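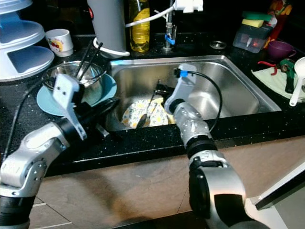 Should you rinse plates before you wash them by hand?
A quick scrape and a splash of cold is plenty. Save the hot water for the actual washing.

Washing up in a single sink

Paavo Jääskeläinen | 3658 views | 108 shares | 40 comments

A single basin means you wash and rinse in the same spot, so the order matters more than the elbow grease.

1. Park the deep stuff on the counter to the left. Bowls and pots hog the basin, and chopsticks can stand in them until their turn.

2. Cups go first, while the water is still fit to look at. Then spoons and chopsticks, a few at a time - rolling a fistful between your palms is not washing, whatever my brother reckons.

3. Plates next, flat in the basin. Do the back as well. The back is where the soy sauce lives.

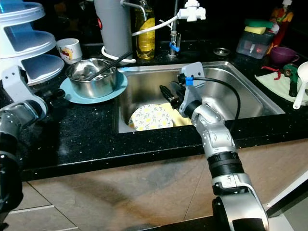

Floral plate in the basin, chopsticks waiting their turn, sponges on the right.

4. Anything oily goes last. Wipe it out with paper towel first and your drain will thank you in June, when fat sets like candle wax.

5. Rinse under a thin stream and rack from the top tier down, so the drips don't land on your finished work.

6. Squeeze out the sponge. Leaving it in a puddle is how you grow a new flavour.

Allow 2 minutes to wipe the counter. Black stone hides crumbs beautifully - run a hand over it and be humbled.

Related
Descaling a kitchen tap
The Kuusisto method for burnt pots
Zestingate lemon paste: worth it?

We use cookies. Accept | Manage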